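Getting Your Table Ready for a Tidy-Up Arm (and Is the Zaltora Practice Kit Worth It?)

A lot of you wrote in after the August page on drawer dividers to ask about the Zaltora kit, the one that lets you rehearse table clearing on a computer before you turn a real two-armed helper loose on your own supper dishes. I've been using it at my kitchen counter in Clasham for most of the summer now, and I have opinions, and also a good many tips that I think will help you even if you never buy a thing.

The kit is $145 if you order it straight from them, and it was $221 at Vullis the last time I was in, with a printed guide and a carrying pouch thrown in. I'd skip the pouch. What you get is a simulated room with a robot in it, a table you can lay out with odds and ends, and a way to drive the grippers yourself until you get the feel of picking things up. It takes up a fair amount of space on the computer and my old laptop huffed and puffed over it, so close everything else first.

Now for the tips, most of which I learned on the screen and then carried over to the real table.

Start with thin things standing on edge. I know it seems backward, and I started with bowls myself, but a thin thing teaches you how much your approach angle matters. Come in with the fingers open a bit wider than you think you need and close slowly. If one finger is hugging the item and the other has daylight beside it, stop and shift over before you squeeze.

Keep newspapers and mail away from the working spot. Paper slides, it curls at the edges, and a finger that catches the fold will drag the whole thing and whatever is sitting on it. I keep mine in a basket by the back door now and my table has never looked better, robot or no robot!

Mind dark on dark. A black phone on a black counter is hard for you to see and no easier through a camera. A plain light dish towel laid flat and smoothed out gives everything a nice clear outline. The kit lets you turn the lamps up and down – do try it dim at least once, the way your kitchen really is at 6 o'clock in winter.

Give both arms somewhere to rest. With two grippers there's a temptation to use both at once. Park the idle one up and off to the side, fingers open, and leave it alone until you want it.

Lay out no more than 10 items to begin with. I put out the whole contents of my junk drawer the first Wednesday and it was a miserable evening.

Save your layouts with names you'll understand later. Mine were called "test" and "test again" for weeks. The kit will hold up to 2000 of them, and I can't imagine who needs that many, but it does mean you never have to throw out a good one.

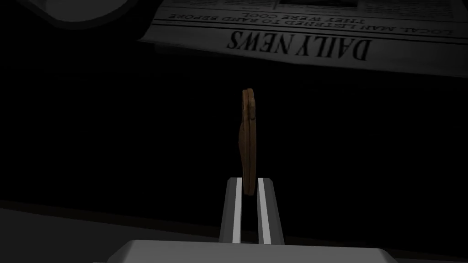 The gripper fingers up close, with a thin brown item at the tips and a newspaper farther back.

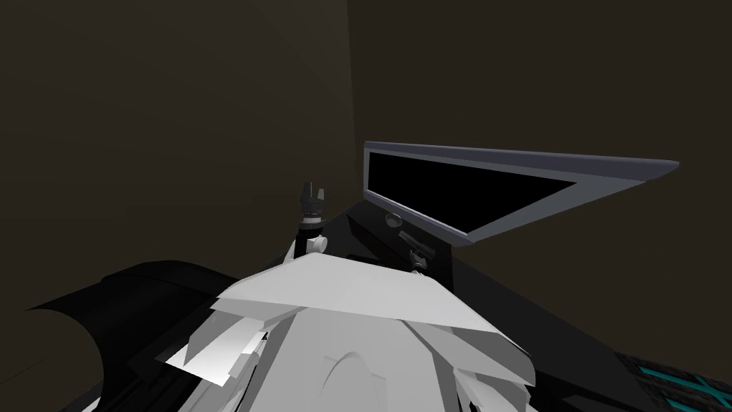
As for what I don't care for, the menus are fussy. You have to back out three screens to reset the table, and the button for it is right beside the one that shuts the program down, so you can guess how many times I did that. The printed guide calls the fingers "jaws" on one page and "tips" on the next. And there's no way to add your own dishes unless you buy the Conceição add-on, a set of kitchen shapes with mugs, lids and serving spoons, sold separately. I haven't bought it yet. If you have, please write and tell me whether the lids are any good, as lids are my weak spot.

Would I pay for it again? At the lower price, yes, I believe I would. A plate dropped on the screen costs nothing, and I've dropped plenty. At the store price I'd wait for a sale, or go halves with a neighbor and take turns.

Next time: getting candle wax out of a tablecloth, and what to do with all those twist ties.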